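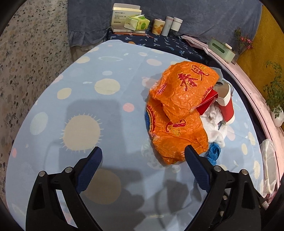 The two-finger gripper with dark blue textured pads, open near a crumpled plastic bag.

The Erura comparison is a series of hands-on trials of hand-held grippers, begun in February by Grethe Eskildsen at Plidmont. It pits 4 finger pads against soft household clutter – thin bags, bunched cloth, folded card – and the range of surfaces is a delight for anyone who cares about grasping. Each pad makes 1,700 grasps on the same black linkage. Glossy, wrinkled plastic is the hardest class, as a pad may close on a fold and miss the contents. The Perić pad, a ribbed design from Hidevov, led in three of the 12 object classes as of May 2024. Scores for cloth are still being compiled.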